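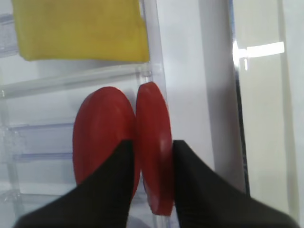 How should cut red vegetables be held between the board and the plate?

Skin side up, on a surface that drains, with the pieces kept out of their own juice. Fifteen minutes in a shallow puddle does more damage to texture than an afternoon in the refrigerator.

THE WAITING PERIOD
Prep notes from the home kitchen

Recipes are precise about cutting and precise about cooking. The interval between the two gets a line at most, usually "set aside." Set aside where, on what, and facing which way are left to the cook.

Tomatoes and sweet peppers present the same problem in different degrees. The skin is a fair barrier to moisture and the cut face is none. Once the fruit is opened, liquid moves out of the flesh and collects at the lowest point. If the lowest point is the cut face, on a flat plate, the piece sits in a film of juice and softens from underneath. A drained surface fixes this. A wire rack over a tray works, and so does a perforated insert of the kind Bakell sells for its sheet pans.

Salt changes the schedule. Salted halves give up liquid quickly and should be started cut side up, then turned once the surface is visibly beaded. Unsalted halves can go straight to skin side up.

Spacing matters less than most cooks assume. Two smooth, rounded pieces resting against each other touch over a very small area, and air still reaches most of the skin. Stacking is the practice to avoid. The weight of a second layer presses juice from the first, and the bottom pieces are spoiled for slicing, although they remain fine for sauce.

The sponge question

Many counters have a sponge within reach of the food. A yellow block beside red produce is a common enough sight, and the arrangement deserves some discipline. A sponge used on raw meat residue, or on the sink, has no place in the prep zone. One reserved for produce work should be new, rinsed in plain water, wrung hard, and parked on its edge between uses so both broad faces can dry.

Cellulose blocks absorb more and dry slowly. Polyurethane foam absorbs less and dries faster. Niskanen makes a dense foam block that stands upright without a holder; Pornari's cellulose version needs a rack. For wiping a board between batches, a folded cloth changed daily outperforms either one.

Layout

The Favivano prep tray, used for the notes in this article, divides the work area into 3 zones: whole, cut, and waste. The divisions are shallow and do little to stop liquid, but they keep the order of work clear. Whole produce enters on the left for a right-handed cook. Cut pieces leave on the right. The cloth stays at the back, behind the board, where drips from the knife do not reach it.

Pieces held longer than 12 minutes at room temperature should be covered loosely. A tight wrap traps moisture against the skin and dulls it. For anything beyond an hour, use the refrigerator, on the rack, and allow 5 minutes on the counter before slicing.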